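Notebook, container task, Sunday, second session

Start 14.00. Latifa on one gripper, me on the other. Aicha Belhaj checks the recordings in the next room and tells us by message when something must be repeated.

Target for the Floller set is 1360 good episodes. Today we planned 40 with the lidded food container, two people, one gripper each. Before the first one I calibrated both grippers again. The opening width on mine was reading 4 mm too large when fully closed, so I set the zero and saved it in the Valtumo settings file. Please do not copy the old file over it.

Instruction for the task, as we agreed it: one person takes the container and brings it up, the other comes from the side to the lid. Both wait a short moment before letting go. I was letting go too early in the first episodes and Latifa noticed it before I did.

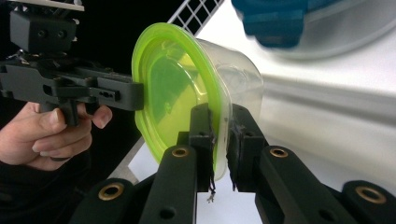
The waiting moment matters more than I thought last week. When both of us move together all the time, the labels for "holding" become very short and the model from the Ashour run learned almost nothing from them. Now we count one breath before opening the fingers. It feels slow, but Aicha looked at the first episodes and the segments are clean.

Rejected so far: 14. Most of them are my fault, fingers closed on the lid instead of the tub. In two the tracking was lost when Latifa turned her wrist too far. I kept these two in a separate folder called "lost_track", maybe they are useful for testing the filter.

Break, tea, changed batteries in both grippers.
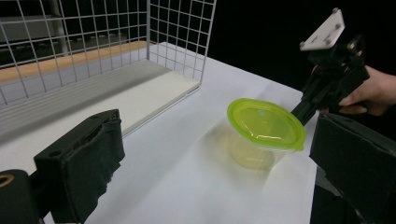
After the break we changed the start positions. The container must not begin always at the same place, so we move it a hand's width between episodes and sometimes turn it. Latifa proposed to put a mark on the table for each position. I am against it, because the marks will be seen by the cameras and the model can learn the marks. We decided to use a written list and judge by eye. The list is taped inside the cover of this notebook.

Also we exchange roles every ten episodes now. Latifa's approach is lower and faster than mine — good for variety, but she must say "ready" before she starts, otherwise I am still opening.

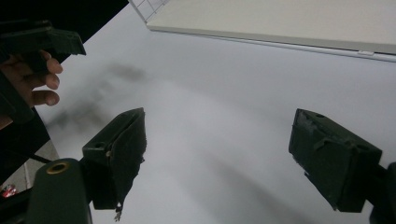
The finger pads need a decision before the next session. Trototton sent us a new type, thinner, and I do not want to mix old and new in one set without writing it in the episode data. The old ones are scuffed on the inner face and frayed along the edge, and on the other finger the front is already chipped. For the grip force this is probably fine. For the pictures it means the fingers do not look the same as in the first recordings, and I would like Aicha's opinion on whether this disturbs the training or helps it.

To do:
Write pad type into the episode data, also for the older sessions.
Ask Trototton if the thin pads fit without changing the screws.
Latifa: copy today's recordings to the shared disk, check the sizes.
Me: repeat the rejected episodes first thing, before we touch the pads.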